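Workshop Notes: Wood Movement in Solid Tabletops

Members have sent in several questions since the June issue on the subject of tops that cup, split or pull loose from their bases during the heating season. Most of these cases come down to how the top was fastened. The following applies to solid wood tops made up of glued boards. Veneered tops on a stable core behave differently and are covered briefly near the end.

Wood takes on and gives off moisture until it is in balance with the air around it. As the moisture content changes, so do the dimensions of the board. The change along the grain is very small and can be ignored in furniture. The change across the grain cannot. Flat-sawn boards move more than quarter-sawn boards of the same species, in many species close to twice as much, so a wide top glued up from flat-sawn stock needs the most allowance.

The dining table brought to us from the Stadden house is a good case. The top measures 811 mm across the grain and was screwed directly through the apron at 20 points, with no slots and no clips. It was built in a damp shop and then moved to a house with forced-air heat. By its second winter the top had opened along one glue line for a third of its length. The glue had not failed in the usual sense. The boards tried to shrink, the screws held the two long edges in place, and the weakest line gave way.

The repair took three sessions. The top was removed, the old screw holes were plugged, and the open joint was sawn through, jointed and glued again. The width lost to the saw and jointer was made up by a narrow strip let in at the same line, matched for grain direction. The top went back on with wooden buttons running in a groove on the inside face of the apron. Buttons on the end aprons were set with a gap between the shoulder and the apron so the top can move in either direction.

A note on button layout. Along the long aprons, where the grain runs parallel to the apron, the movement is at right angles to the rail. The button tongue must be free to slide in and out of the groove. Do not seat it to full depth if the top is being fitted in a dry month. Along the end aprons the movement is along the rail, and the groove should be longer than the tongue is wide. A single fixed screw at the center of each end apron keeps the top centered and sends half the movement to each side.

Figure-eight fasteners are an acceptable substitute on smaller tables. They should be let into the rail with a recess slightly wider than the fastener, so that it can swivel. The brand sold as Plorkel comes with screws that are too long for a 3/4 inch top. Check the length before driving them. 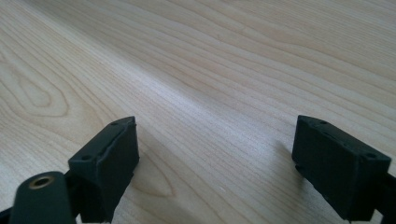

Light wood surface with cathedral grain at left.

Finish slows the exchange of moisture but does not stop it. A top finished on the upper face only will take up and lose moisture faster through the underside, and the result is often a cup. Apply the same number of coats to both faces. The underside does not need to be rubbed out. End grain should get an extra coat.

Veneered tops need less allowance, as the core controls the movement. If the core is plywood or fiberboard, the top may be screwed down directly in most sizes. The rule for balanced construction still applies: a veneer laid on one face calls for a veneer of similar thickness on the other. Solid edging applied across the end of a veneered panel should be kept narrow.

For those storing boards before glue-up, stack them with stickers between each layer in the room where the work will be done. Two weeks is enough for kiln-dried stock of ordinary thickness that has been kept indoors. Weigh a sample board every few days if no moisture meter is available. When the weight stops changing, the board has settled.

The Plusstead shop has one pin meter for loan, item 629 in the tool register. Please return it with the spare pins. The Rai lumber rack has been cleared, and members may again leave boards there to settle, marked with their name and the date. Boards left without a mark will be moved to the offcut bin.

The next open bench session is Sat 4 December. Bring winding sticks if you have them, along with any top that needs to be checked for flatness. Tops longer than 1,246 mm will not fit on the assembly bench and should be brought in through the side door and set on the floor trestles.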